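Does anyone need a smart water meter?

Saturday, November 2, 2019

The letter from Clonda Water arrived on the mat with a leaflet about "taking control". I was promised savings of £63 a year, a free app called Cellell and a better relationship with my taps. I read it twice and still couldn't find where the £63 comes from. I rang up. After 9 minutes of pan pipes a polite young man told me it was "a typical figure", and when I asked typical of whom, he offered to send me another leaflet.

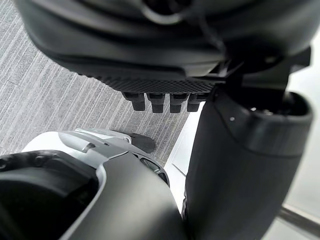
My old meter sits under a lid by the gate and gets read twice a year. I pay for what I use. If I want to use less I have a shorter shower, and I don't need a graph to tell me I had a long one. The app wants my email address, my date of birth and the number of people in the house. Why my date of birth? Does water cost more after 50?

I'll grant them leaks. A meter that spots water running at three in the morning could save someone a ruined floor, and I'd sign up for that bit alone – but you can't have that bit alone.

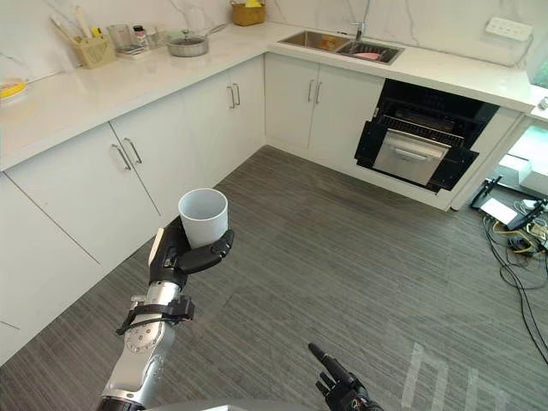
Jocelyn Fajardo wrote in to say that hers did catch a leak, a dripping cistern, and that the alert came 2 weeks after she'd fixed it herself. Faizal Pattinasarany is happier. His bill went down, though he admits both his teenagers left home in February.

So that's one late warning and one empty nest. I'd like to hear from anybody in Rivera Road who has had the thing for a full year and kept their old bills.

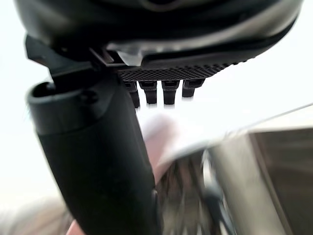
What I've asked them

How the saving was worked out, who else sees the readings, and whether I can say no. The reference is 1417 if you want to quote it when you ring. No reply yet.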